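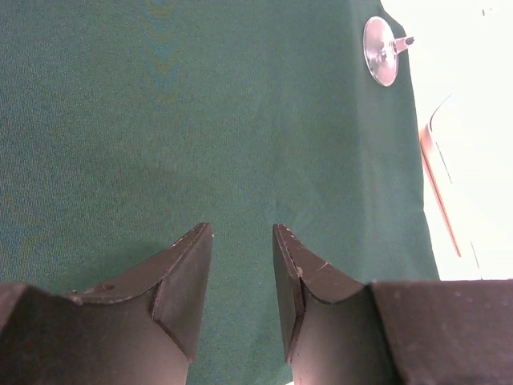 Brakitz Tabletop Arm, second review
Posted Wednesday, January 17, 2024

I reviewed the Brakitz arm in its first version and said it could not do chores. The new one has a better gripper and new software, so I bought it and gave it jobs at home and in the shop where I repair lamps.

The fingers are dark, with slanted tips and a scooped upper side. They open wide enough for a mug. They close slowly, and you can set how hard. On a felt-like cloth they do well, and I now keep a green one under everything I ask the arm to pick up. On bare steel, small parts skid away.

Small clear things are still the worst. A transparent suction cup or clear disc with a short stem, lying on the green cloth, is a job my nephew could do at age two. The arm got it 47 times in 248 tries over a week. Most misses were the camera failing to find the disc. With a bright background next to the cloth it did worse, and closing the blind helped a little.

Laundry: socks yes, shirts no. It can lift a shirt and put it down somewhere else. Dishes: I stopped after the second bowl.

Sorting screws into trays was the one job I would leave it to do alone. It is slower than I am, but I was at the other bench doing something else.

Margit Szűcs has the same arm in her frame shop and uses it only for moving corner clips. Elango Reddy sent his back in the first month.

Setup took an evening. The manual skips the wrist camera calibration, so look for that on the Brakitz support page. The arm lifts up to 1000 grams.

Buy it if you have one dull, repeated job with solid parts. For housework, wait. I will try the softer fingertips when they ship in March.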